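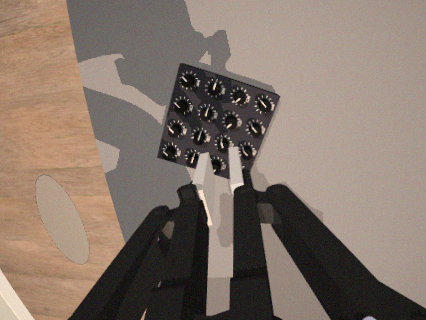 Nico demande sous mon post d'hier pourquoi on s'embête à collecter en simulation, vu que la politique finira sur un vrai bras.

Réponse courte : parce que je peux relancer une scène à minuit en pyjama ! La longue, en quelques posts.

1/ Le projet s'appelle Pikamel. On veut un modèle qui apprend à manipuler des panneaux à boutons, et pour ça il lui faut des démos, plein de démos. J'en suis à 343 épisodes, dont 317 gardés.

2/ Je téléopère tout moi-même. On croit que c'est un jeu vidéo – au bout de dix minutes on a surtout mal au poignet. L'approche est le moment le plus pénible : la pince masque une partie des boutons pile quand j'aurais besoin de les voir.

3/ Du coup j'enregistre aussi une vue large, avec le bras et la table entière. Pour trier après coup, c'est le jour et la nuit. 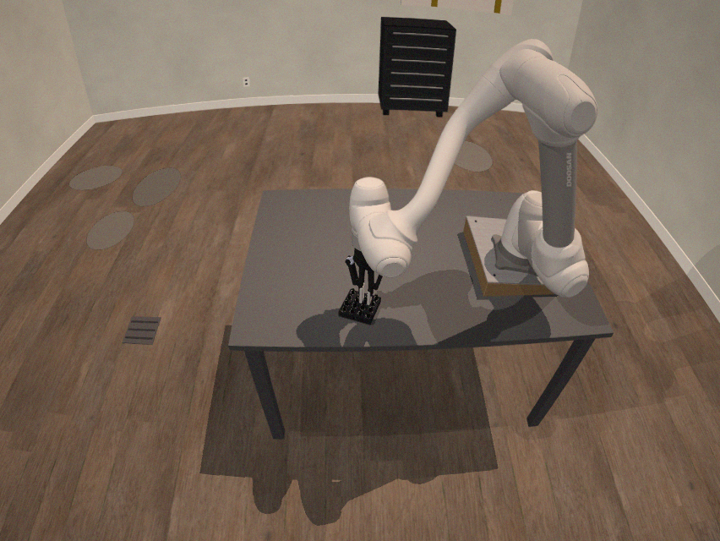

4/ Les épisodes jetés. 17 pour des hésitations interminables (les miennes, hein), le reste pour des contacts bizarres avec le panneau. Je les range à part, ça servira peut-être d'exemples négatifs.

5/ Côté variations, je change l'orientation du panneau et la lumière. Les ombres portées, je les laisse, même énormes – le modèle devra bien faire avec.

6/ Prochaine étape : 2 entraînements en parallèle, avec et sans la vue large. Je lance ça vendredi et je poste les courbes, même si elles sont moches.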